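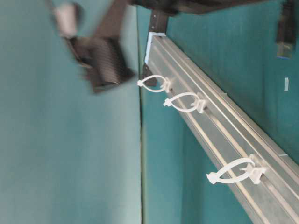
Silver rail, teal wall.

In September I started to work at Orham, and I promised to some of you that I would write how it goes. Then I did not write anything for a long time. The reason is simple, I was tired in the evenings in a way I had forgotten a person can be tired. I came home, I ate, I looked at the wall, I went to bed. Now it is better and I have a free Thursday, so I will try.

For those who are new on this blog: before this I was at Vokenari, in the payroll office, for many years. I knew everything there. I knew which drawer was stuck and which manager would send his list one day too late every single month. When somebody asked a question, I often had the answer before the question was finished. I think I was a little proud of this, maybe more than a little.

At Orham I know nothing. They also do payroll, but for small companies, and the program is different, the forms are different, and even the words are different. What we called "the run" at Vokenari they call "the close." In the first week I heard the sentence "did you close Østergaard yet?" and I understood that a company called Østergaard was going out of business and that it was my fault. It is a customer with 8 employees. They are doing very well, I hear.

I want to write about asking, as this has been the hardest part for me. When you are young and new, it is expected that you ask. People even like it. When you are not so young and you come with a long list of experience on paper, you feel that each question takes away a line from that list. So in the beginning I did not ask. I searched in the manual, I searched in old emails, and once I spent almost a whole afternoon to find out how to print a pay slip with the second page included. The woman at the next desk, Lempi Hakala, saw me standing at the printer again and again. She came over and pressed one thing on the screen and the second page came out. Then she went back to her desk and continued her phone call, which she had put on hold for me.

I was ashamed for the rest of that day. But the next morning I asked her two things before nine o'clock, and she answered both of them, and it took less time than to make coffee.

After that I made a small notebook. I write each question in it and I write the answer under it in my own words, first in English and then, if it is difficult, also in my language. I do not ask the same thing twice if I can avoid it. My husband says the notebook looks like homework and he is right, I even underline with a ruler. There are pages I have opened so many times that they come loose. The page about sick days is held with tape. 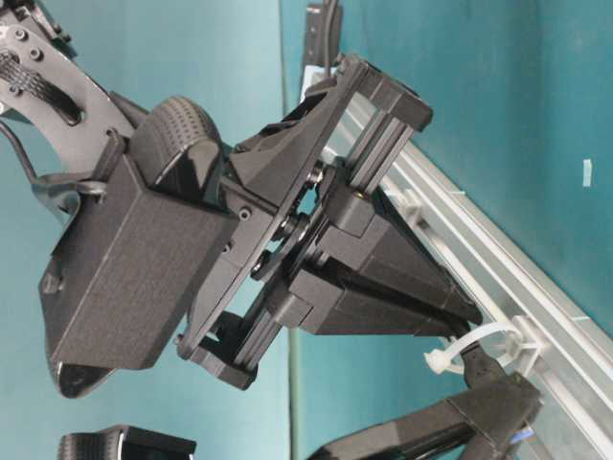 No. 368

The language is another matter. I have used English at work for a long time, but at Vokenari it was mostly in writing, and in writing I can be slow and look up a word. At Orham there is the telephone. Customers call and they are in a hurry, and some of them are in a car. In the first days I wrote down on a paper the sentences I could need, for example "May I call you back in ten minutes?" and "Could you spell that for me, please?" I kept the paper next to the telephone. I still have it there but I do not look at it so often. One customer told me that I have a very calm voice. I did not tell him that I speak slowly since I am building the sentence at the same time!

I also made mistakes, of course. The worst was with a travel allowance. A man should get 50 and I typed 500. The check before payment caught it, so no money went out, but a message came to me and to my supervisor both, in red letters. I went to her immediately with my face as red as the message. She asked if I had corrected it. I said yes. She said good, and did I want to come along to lunch. At my old place there would have been a meeting. I thought about this lunch for many days, more than about the mistake.

What do I miss? I miss my old window, which looked on a yard with a chestnut tree. I miss the people, although some of them write to me and one wrote to ask where is the key for the gray cabinet (in the cup with the broken handle, behind the calendar). I miss being the one who knows. I do not miss the trip. Before, I changed the bus two times, and now I take one bus from Hisovus and walk the last part along the water. In the morning there are rowers sometimes. I get home 6 minutes after five if the traffic light is kind to me.

Several people have asked me if I regret it. On the Sunday evenings in the beginning I did, a little, mostly between dinner and the news. I had a feeling in my stomach like before a school exam. My sister said to me on the phone that I should give it until winter before I decide anything, and I agreed, mainly so that we could talk about something else. But now I notice that the feeling has become smaller — last Sunday I remembered it only when I was already brushing my teeth.

Last week a new person started in our room. He is very young and he has nice shoes which I think hurt him. Already on the second day he was standing at the printer and turning one paper over and over to look for something on the back. I waited a moment, because perhaps he wanted to find it himself. Then I went and showed him where to press for the second page.

Next time I will write about the garden, I have many pictures of the beans and I have not answered the comments about the slugs. Thank you to everyone who wrote to me while it was quiet here. I read all of it, also the long one about the pension forms, and I will answer that by email when I have found my old folder.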